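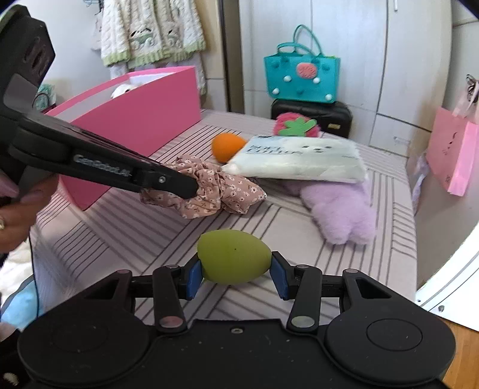
How often does a makeup sponge need washing?
Once a week is plenty if you wear foundation most days, and after every few uses if you don't. Use a mild soap, squeeze until the water comes through clear, and let it dry somewhere with a bit of air moving past it.

The Pink Box: small things, sorted
Gallery and notes by Fitriani Sumampouw

Welcome in, and put the kettle on if you like, as I do tend to go on a bit. This page belongs to the bedroom part of my tidying diary, which started in April when I decided that the small soft things in this house had been allowed to roam for long enough. By small soft things I mean scrunchies, sponges, headbands, odd plush toys, the little drawstring bags that come with other things and the cotton pads that get into everything. The big jobs (the linen, the winter coats, the dreaded shoe shelf) have their own pages and I won't repeat myself here.

If you've come over from the Bresolville swap morning page, hello! A few of you asked how I sort before a swap, so the method is written out further down.

Over the striped cloth
Olive-green sponge, egg-shaped, with one tiny dark speck on an otherwise smooth side. Across from it, a dusty-pink scrunchie with small white flowers, and the big pink box standing open with something white and plush looking over the rim.

The cover
Pale, pinkish-white cloth, with groups of dark lines going every which way in blocks, some straight and some on the diagonal. I do love a pattern that can't make up its mind.

About the scrunchie
A floral scrunchie is a cheerful thing and I refuse to be talked out of mine. They're kind to long hair, they can be worn on the wrist all day without leaving a groove, and they are made of such small amounts of fabric that anybody with a needle and an old shirt can run one up in an evening. I wash ours by hand in the basin with whatever I'm using for woollens, press them in a towel and leave them flat overnight. The elastic is what gives out in the end. When that happens I unpick a couple of centimetres of the seam, pull the old elastic through with the new one safety-pinned to its tail, and stitch it closed again. A strip of elastic 20 cm long will do for most, a little less if the hair is fine.

The rule I try to keep is that scrunchies live together in one open dish and never in a drawer. In a drawer they go to the back, and then you buy more. I once had to own up to this in front of my sister-in-law and I haven't forgotten the look.

About the sponge
The egg shape is useful because the round end covers a cheek quickly and the narrow end gets in beside the nose and under the eyes. Dampen it first and squeeze it right out, otherwise it drinks up your foundation and you're painting the sponge more than your face. A sponge that has started to tear, or that still smells musty after washing, goes in the bin. I don't donate them and I don't swap them, even the ones that look lovely, and please don't bring them to the swap table either.

For storage I like anything that lets the air through. An egg cup is perfect, truly, and every op shop in the country has a shelf of them for $2. What doesn't work is a zipped makeup bag straight after washing. I did that for years and wondered why everything in there had a smell.

Sorting into one big box
Now for the method, such as it is. I get the biggest open box I have, put it on the bed, and everything small and soft in the room goes into it first with no deciding at all. Under the pillows, the window sill, coat pockets, the gap behind the bedside table – all of it. Only when the room has been emptied of its little bits do I begin taking things out again, one at a time, and laying them on the bed cover in rough families: hair, face, toys, mystery.

I can't tell you how much easier it is to choose when all the hair things are lying side by side. Choosing one scrunchie on its own is impossible, they all seem precious. Put it next to its cousins and you know straight away which ones you reach for.

Mystery is always the largest family to begin with. Give it a cup of tea's worth of time and most of it will marry into one of the others. The rest I drop in an envelope and write the month on the front, and if it hasn't been asked for by the end of the season, out it goes.

A bed is the right height for this and saves your back, but do it in the morning. Begin after dinner and you'll be moving the lot onto a chair at eleven at night, and then the chair is lost to you for a fortnight.

What I'd look for in a box
Tall sides are good for gathering and bad for keeping. Things go in happily and are never seen again, so I use a deep box for the first part of the job and shallow ones for what stays. My everyday tub is a Mistari one that holds 34 litres, and it is too big for the wardrobe shelf, which is 40 cm deep and not a whisker more. Measure your shelf before you buy. Measure it again with the door shut, if your wardrobe has sliding doors like ours, as the track eats into the space.

A bright colour helps too. I know the fashion is for everything in oatmeal and fog, and it does look very calm in the magazines, but a person in a hurry can find a pink box. My grandmother kept her sewing in a red tin for that reason and we could all have fetched it blindfolded. Well, perhaps not blindfolded.

Soft toys
I'm a pushover about these and make no apology. Plush things keep very well in an open box as long as they're clean and dry when they go in, and most of them will stand a cool wash inside a pillowcase with the end knotted. White ones I do on their own. I learnt about red felt bows the hard way, and there's a formerly white rabbit in this house who could tell you the story. Dry them in the shade with a peg on each ear, or flat on a rack if you can't bear the sight of it.

If one is going on to a new home, check the seams under the arms, that's where they go first, and give the eyes a gentle tug.

From the guest book

Thabiso Fourie writes: I tried the one big box on the kids' room over the school holidays and found four odd socks, my good tape measure and a library book. Thank you, I think! Do you do the mystery pile with the kids there or after they've gone to bed?

With them there, Thabiso, but keep it short and let them hold the envelope. Mine were far more generous once they were in charge of it, and there were no tears the next day over something I'd quietly got rid of. I hope the library was kind about the book.

Thabiso Fourie writes: They were. Also, the safety pin trick for the elastic works on pyjama pants.

It does indeed, and on the legs of tracky daks as well, though you want a bigger pin and a wider elastic.

For the next swap
Bring clean scrunchies, headbands, ribbons and soft toys in a bag you don't need back. We stop taking things in once we've filled the long table, so earlier is better. There's a basket of Gotix elastic offcuts by the door, help yourself, and a jar of pins next to it that I would like to see again. Anyone who can manage a straight seam is very welcome to stay on for the mending hour in the afternoon, and if you can't manage one yet, come anyway and sit beside me, my own are nothing to write home about.

The ribbon page will go up once I've untangled the ribbons.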